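Jarnholm table, three months in

I bought the Jarnholm table from Grudville because my old one wobbled and I was tired of shoving cardboard under it. Delivery took 20 days, the box weighed more than I do (okay, not quite), and putting it together ate up 90 minutes plus one short argument with a hex key. So it's had a fair trial by now — meals, bills, wrapping paper, a lot of grocery sorting.

The color is what sold me. The listing called it "natural," which can mean anything from banana to orange, but mine came out really pale and creamy, with fine lines running all the way across and a few warmer tan bands mixed in. I love it!

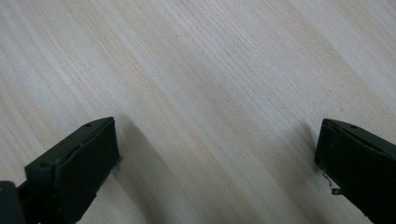
The grain up close. Pale, with a few tan streaks.

It feels smooth, no rough spots, and crumbs wipe off with a damp cloth. Tomato sauce needs a faster hand than mine. I left a blob overnight and there's a faint pink ghost near one corner that I've decided to live with. Coffee rings came right up, and I haven't oiled it yet. The care sheet says every April, so we'll see if I remember.

Mostly I use it for packing up food to take places. Fruit, bowls, whatever fits in one of those clear plastic bags that stand up like a box with the top open.

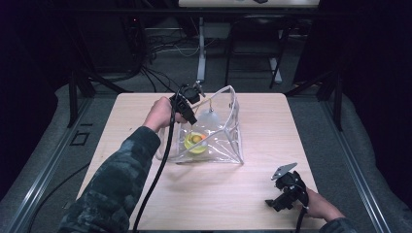

I like having room to set a bag down and still work with both hands, and the light top makes it easy to spot a stray grape or a twist tie. My old dark table swallowed everything.

Gripes? The feet it came with are hard little discs that scratched my floor, so I spent 5 dollars on felt pads. I also looked at the Dondgate, which was 40 dollars cheaper, but the top was so glossy it showed every fingerprint in the store. I'd buy the Jarnholm again, and I'm eyeing the matching bench.

Posted 14/01/2020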